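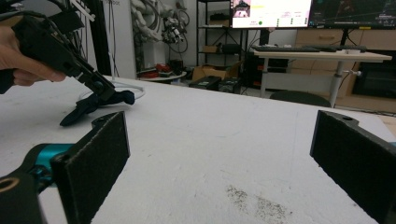

A navy textile item at the white worktable, Stodero reuse center.

1/ Stodero has published its revised guidance for the sorting and folding of small textiles. It applies to socks, cloths, napkins and other small items received at the Peria and Prins drop-off points. A summary follows in this thread.

2/ Since July, the center has processed 1,278 small textile items. Many reached the shelves later than planned, as pieces set aside for pairing were mixed with pieces ready for packing. The revised guidance addresses this point.

3/ Items are now handled on a white surface wherever one is available. Dark fabrics — navy, black and charcoal in particular — are easily confused with one another, and a pale background helps staff tell them apart.

4/ Each item is to be laid out singly, opened to its full length and checked on both sides. Folding begins only after this check. Items with holes or worn elastic go to the fiber recycling bin.

5/ Socks are paired by color, length and knit, then folded twice. They are not to be rolled into a ball, as this stretches the cuff. Single socks are held for 3 weeks before being released for recycling.

6/ Cloths and napkins are folded into quarters and stacked with the folded edge facing out. Stacks should not exceed the height of the Gredora storage tray.

7/ Worktables are to be wiped down at the end of each shift. Marks that remain after wiping should be entered in the cleaning log. Cables and other loose articles are to be kept clear of the folding area.

8/ The guidance takes effect on 9/24/25 at both drop-off points. Printed copies are available at the front desk in Prins. Questions may be sent to the Stodero textile desk by direct message, and replies are normally issued within 2 working days.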